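I have now read a handbook on head lice from cover to cover, and I would like that noted somewhere, so I'm noting it on my own blog.

The book is *The Itch in the Room*, by Xuelian Du, and it was lent to me by my neighbor Cameron Imrie two days after the letter came home from school. He handed it over the fence at arm's length. I thanked him at the same distance. We are usually on warmer terms than that.

Du was a school nurse in a town she calls Clandby, and she spent one long winter there with an outbreak that started in a single second-grade classroom in February and got into more or less every house on the hill. Half the book is the story of that winter and the other half is what she'd like you to do about yours. She says in the preface that you can skip the first half if you're in a hurry. I was in a hurry and read it anyway, at the kitchen table, with a shower cap on.

Her history chapter is short and good. There's a section on combs found in very old graves that had nits still stuck in the teeth, and she's clearly fond of the people who owned them. Then come the life cycle of the louse (more than I wanted), how it travels (head to head, on foot, since it can't jump or fly), and a chapter called "What Your Mother Did," in which she goes through mayonnaise, kerosene, vinegar and the dog's shampoo with a patience I couldn't have managed. My mother did the mayonnaise. I recognized myself in a footnote.

What I liked best is that she's calm. Every website I'd looked at that first night wanted me to bag up the whole house and possibly move. Du thinks most households wash far too much and comb far too little. A louse that has fallen off a head is having a bad day and is unlikely to find its way back. So she has you deal with pillowcases, hats, hairbrushes and whatever the child has been sleeping on or with, and then she tells you to sit down, get a decent light and comb. She gives a full six pages to combing. Wet hair, plenty of conditioner, small sections, wipe the comb on a paper towel every time. My daughter watched an entire movie about a horse during our first session, and part of a second movie about what I think was the same horse.
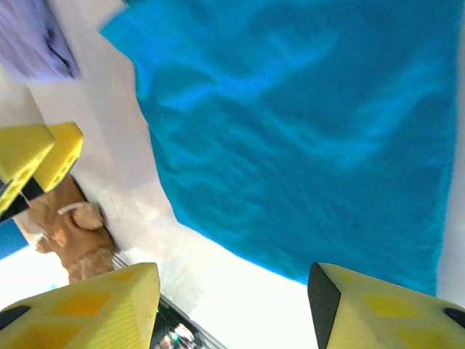
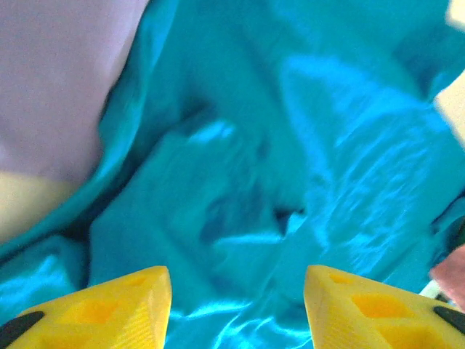 The laundry chapter does contain the one argument I have with her. She's strict about bedding and breezy about coats, and I don't see what a coat has done to deserve the trust. My daughter's spends its days on a hook with everyone else's coat leaning on it. Du gives this one sentence, the sentence has "rarely" in it, and then she's off on the subject of car seats. I washed the coat. It has come out a slightly different coat.

The weakest stretch is the middle, where she interviews other people in the trade. Narayanan Nambiar, a pharmacist, is excellent on why some of the over-the-counter treatments don't do what they used to, and on reading the label again for the second dose instead of trusting your memory of the first. Jiahui Qin runs a combing service out of a former shoe store and has wonderful stories about who comes in by the back door. But then there are 20 pages from a school administrator in Arnberg about the wording of letters home, with sample letters, and I can report that they read exactly like the one on my fridge. "A case has been identified." By whom? With what expression?

She's at her sharpest on embarrassment. There was a family in Clandby, she says, who kept quiet for weeks out of shame and passed the things back and forth with their cousins the entire time. When the mother finally called the nurse's office she whispered, although she was alone in the house. Du doesn't scold her. She just describes driving over with a comb. I read that part twice and then went and phoned the parents of the sleepover, which I'd been meaning to get to.

The sleepover was at Hazem Bouzid's. He took it very well, and then I heard him put down the phone and shout up the stairs.

A few practical notes if you're thinking of getting it. The index is poor: "nits" sends you to "eggs" and "eggs" sends you to "nits." The drawings are clear and larger than they need to be, and I'd advise against opening it over lunch. It's a heavy paperback that won't stay flat, so for the combing chapter you'll want a can of soup on each side.

As for us, we're on the second week. The comb has come up clean three evenings running, and Du says to keep going past the point where you feel silly, so we're keeping going. Cameron has asked for his book back – he'd like it left on the porch.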